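4.2 透明与半透明物体上的近距离感知

本节考察Isah腕部感知套件在透明塑料制品上的表现。该套件由Irkham公司提供,包括一只小型腕部相机、一块边缘计算板和一套预训练的抓取模型,安装在夹爪根部,标定流程由随附软件完成。我们选择它作为评测对象,主要是看中其近距离视角:多数商用套件把相机放在机械臂外侧或工作台上方,物体一旦进入夹爪附近便被遮挡,而Isah在接近的最后阶段仍能持续输出图像。对于我们关心的任务,这一点非常有吸引力!

透明物体历来是抓取研究中的难点。深度传感器在塑料壁上常常返回空值,或者直接穿过物体测到后方的表面;彩色图像里,物体自身的纹理又与背景混在一起。套件手册对此只有一页说明,建议用户“适当降低曝光并避免直射光”。我们有意没有照做,全部试验均在室内原有照明下进行,曝光由相机自动控制,希望得到的结果更接近用户拿到套件之后第一天的使用情形。

试验物品分为两类,一类是透明塑料瓶,一类是柔软的塑料薄膜。前者形状基本固定,瓶身上的环形凸棱提供了稳定的几何线索;后者没有固定轮廓,褶皱随每次接触而变化。试验共完成435次接近动作,其中瓶类300次,其余为薄膜类。每次接近均保存末段图像序列,由两位标注者独立标出可见的物体边界,意见不一致时由第三人裁定。图3给出近距离图像的三个例子。

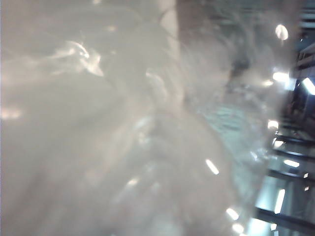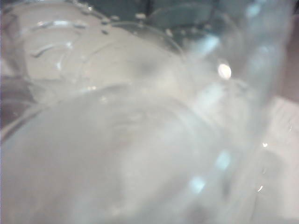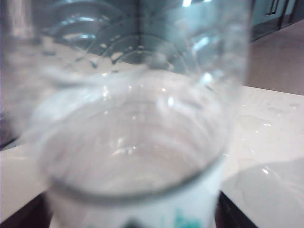
图3 腕部相机在近距离下拍摄的透明与半透明塑料。第一幅为起皱的塑料薄膜,第二、三幅为带环形凸棱的透明塑料瓶。

从图3可以体会到这类图像的特殊之处。薄膜几乎占满画面,表面的白色反光条纹与右侧背景中的灯光亮度相近,单凭亮度很难把两者分开。令人欣喜的是,薄膜较透明的部分仍然保留了背景的颜色信息,例如中部偏右那一片蓝绿色,虽然被褶皱拉扯得模糊,却可以作为判断“前方有一层介质”的依据。我们据此在模型输入端增加了一个局部模糊度通道,实现起来只用了很少的代码,效果却比预想的好得多。

瓶类图像的情况要乐观一些。第二幅中,凸棱的边缘由细亮线勾出,即使下方的瓶身已经虚化成一片灰白,这几条弧线依旧可辨。第三幅中的凸棱呈叠置的弧形,颜色偏蓝绿和灰,下方还有一圈宽大的椭圆形轮廓。我们最初担心自动曝光会把这些线索全部冲淡,检查数据后发现,凸棱处的明暗变化足以支撑轴线方向的估计。Nicanor Calvo据此编写了一个弧线拟合模块,以相邻凸棱的曲率中心推算瓶身轴线,再把结果交给Isah自带的抓取规划器。整个模块以插件形式接入,没有改动厂商的任何程序,这也说明该套件的接口设计得相当开放。

第三幅还带来一个额外的问题。瓶身右侧的白色台面上有水滴和一小片水迹,水滴的亮点与瓶壁上的高光在尺度和强度上十分相似。原始模型容易把这类亮点归入物体区域,使边界向台面一侧外扩。Radu Nedelcu提出利用相机自身的运动加以区分:台面上的水滴位置固定,瓶壁高光则会随视角沿曲面滑动。该方法需要连续多帧图像,单幅图像无法完成,因此图3中没有对应的结果,具体推导见附录B。

我们也记录了套件的不足。一是景深偏浅,物体贴近镜头后大部分区域失焦,手册给出的最近工作距离对透明材料过于乐观。二是边缘计算板在连续运行时会自动降频,图像输出随之出现不规则的间隔。三是标定软件只接受Irkham自己的标定板,换用实验室常用的棋盘格时需要手工修改配置文件。第三点已反馈给厂商,对方回复称将在后续版本中处理。

尽管如此,我们对这套设备的总体印象非常好。安装只占用了半个上午,换装到另一台型号不同的机械臂上也没有遇到困难。对于希望尽快开展近距离感知研究的小型实验室,Isah是一个值得认真考虑的起点。下一节将在同一套硬件上比较三种边界提取方法,并以Rerkdale数据集中的129组瓶类序列作为对照。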